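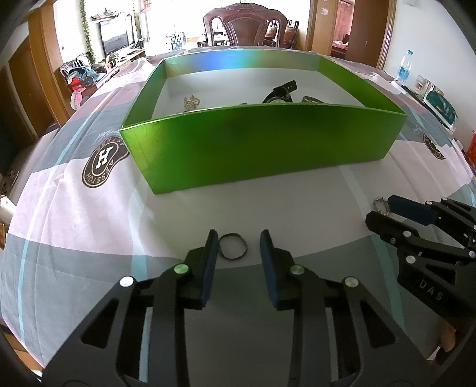

Rangement de bijoux dans une boîte verte, pinces tenues à la main : un bracelet sombre devant la boîte, un bracelet de perles argentées dans la pince de droite.

FAQ – Démonstrations à la main, tâche « boîte à bijoux »

Mise à jour le 25 février 2023. Questions reçues surtout par mail, réponses écrites vite. Si quelque chose manque, écrire à Unathi Shezi.

C'est quoi le principe, en deux mots ?

Vous faites la tâche vous-même, avec une pince dans chaque main. La caméra sur la pince enregistre, le mouvement est reconstruit après, et le modèle apprend là-dessus. Pas de robot chez vous.

Combien de démonstrations par personne ?

100 par tâche. Pas forcément en une fois. Bheki Maluleke en fait 20 puis s'arrête, ça marche très bien comme ça. Au-delà, les gestes deviennent mous et on le voit dans les courbes.

Une démo doit durer combien de temps ?

60 secondes maximum. Si vous dépassez, c'est qu'un objet vous résiste : coupez, remettez tout en place, recommencez. Ne pas essayer de finir à tout prix.

Quels objets utiliser ?

Une boîte ouverte, rigide, qui ne glisse pas. Des bracelets, une montre, un collier si vous en avez. Variez les formes – anneau rigide, perles, bracelet à lanière. Évitez les chaînes très fines pour l'instant, les coussinets les attrapent une fois sur deux et on perd la session. Rien de valeur svp. Plundik n'assure pas les bijoux, question déja posée trois fois.

Faut-il une table vide et un fond neutre ?

Non, surtout pas. Salon, cuisine, bureau, peu importe. Nappe à motifs acceptée, vêtements sur une chaise aussi. Le robot devra travailler dans de vraies pièces, autant qu'il en voie. Par contre : pas de visages, pas de courrier lisible, pas d'écran allumé avec des infos perso.

Et la lumière ?

Assez pour voir les objets. Fenêtre derrière la table, on tolère si la boîte et les doigts de la pince restent nets. Si tout le plan de travail est blanc, fermez un rideau.

Comment attraper un bracelet posé à plat ?

Pince presque à la verticale, un doigt de chaque côté de l'anneau, ou bien un doigt dedans et un dehors. Les deux sont bons. Choisissez-en un et gardez le pour toute la série. Descendre, marquer un petit arrêt, fermer. L'arrêt compte beaucoup, sans lui le modèle ferme trop tôt.

Les deux pinces doivent-elles bouger en même temps ?

Pas obligé. Une qui attend pendant que l'autre travaille, c'est correct, à condition qu'elle reste dans le champ de sa propre caméra et ne pointe pas vers le plafond. Le croisement des bras – à éviter.

Je passe un objet d'une pince à l'autre, c'est permis ?

Oui pour la série B. Non pour la série A. La série est marquée sur votre fiche Pikby.

J'ai fait tomber un bracelet. Je jette la démo ?

Non ! Ramassez-le avec la pince s'il est encore sur la table et continuez. Ces reprises sont utiles, Babak Kordestani les trie à part. S'il est par terre, là oui, on arrête.

Peut-on s'aider avec les doigts ?

Jamais pendant l'enregistrement. Entre deux démos, bien sûr. Si vos doigts passent devant la caméra par accident, pas grave, continuez.

Il faut bouger la boîte entre deux essais ?

Oui. Un peu à gauche, un peu à droite, légèrement tournée. Les bijoux aussi. Erreur la plus courante dans les lots de mars dernier : cent fois la même disposition. Le modèle avait appris la table par cœur et ratait tout dès qu'on décalait la boîte d'une main.

Boîte brillante, ça pose problème ?

Moins qu'on pensait. Les reflets gênent un peu le suivi quand la pince est très près de la paroi. Approchez par le haut et c'est réglé, en général.

Pourquoi ne pas tout faire en téléopération ?

On en fait aussi, à l'atelier Etlow, avec Wian Gumede. Plus lent, il faut réserver le bras, et les gens forcent moins juste parce qu'ils ne sentent pas l'objet. Mais les données sont directement dans le repère du robot. On mélange les deux : beaucoup de démos à la main, puis une petite série à distance pour corriger.

La téléopération, on peut s'y inscrire ?

Oui, après 100 démos à la main validées. Pas avant. Demandez un créneau à Wian, prévoir une demi-journée avec la prise en main.

Ma pince grince / ferme mal

Regardez d'abord les axes et les petites vis, elles se desserrent. Un quart de tour, pas plus. Coussinet décollé : ne pas recoller à la superglue, on vous en renvoie un. Pour le reste, Ifeoma Ezeani.

Le calibrage, à quelle fréquence ?

Au début de chaque session et après chaque choc. Ouvrir et fermer à fond cinq fois devant la caméra, lentement. Si vous oubliez, tout le lot est refusé – désolé, pas moyen de rattraper.

Comment j'envoie les fichiers ?

Carte mémoire dans l'enveloppe, ou envoi direct par Pikby si votre connexion suit. Ne pas renomer les fichiers. Ne rien couper au montage.

Quand est-ce que je sais si c'est validé ?

Sous deux semaines normalement. Le projet Khumalo passe en priorité en ce moment donc ça peut traîner.

Je peux voir le robot faire la tâche ensuite ?

Oui, on envoie une vidéo aux participants quand une version tourne. Les ratés aussi, pour ceux qui veulent.

Ce site utilise des cookies pour mesurer l'audience et améliorer votre navigation. Accepter – Refuser – Personnaliser mes choix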